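22 August 2019

Home from the Plurncombe with my ears still buzzing, and too wound up for bed, so I may as well write it all down while I remember it. Seventeen comics on one bill! I told Carla Haddadin on the way in that I'd be asleep by the fifth, and I was wide awake right up to the end (my back is another matter, those folding seats are murder).

The show was supposed to run 90 minutes and went well past two hours, mostly thanks to the opener, a big sleepy man named Pavov who talked very slowly about his mother's freezer. I loved him. He let one pause go on so long that a woman behind us said "oh, come on" out loud, and he thanked her and started the pause over.
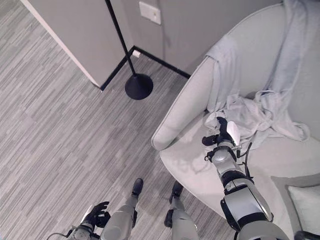
So who was the best of the night? Condori, by a mile, with the long story about getting locked inside the Bonport ferry terminal with a wedding cake.

I'd heard a shorter version of it on the radio back in December and thought it was fine, nothing special. In a room it's a different animal. She does the night guard's voice, and the guard's wife on the phone, and by the time the cake goes through the scanner I had tears running down my neck — I had to borrow a napkin from the stranger next to me.

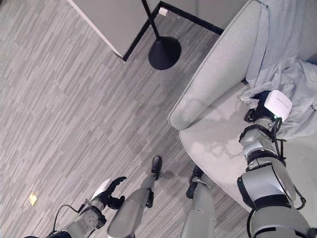
The second half sagged a little, I thought. Three people in a row did airplane bits, poor things, and the young man with the ukulele lost his place and had to start over. People clapped him through it, which was sweet. I'd pay the 30 dollars again just for Condori and Pavov, and I'd like to see them share a bill sometime.

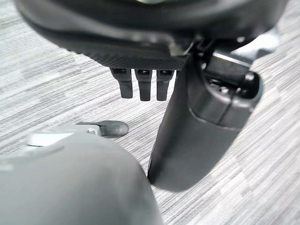
Carla says I'm being far too kind about the ukulele, and that Pavov could lose ten minutes of freezer and be twice as funny. We argued about it all through our pie. She wants to go see him again when he plays Bonport, though, so he can't have bored her that badly. I need to look up tickets in the morning, and return her umbrella.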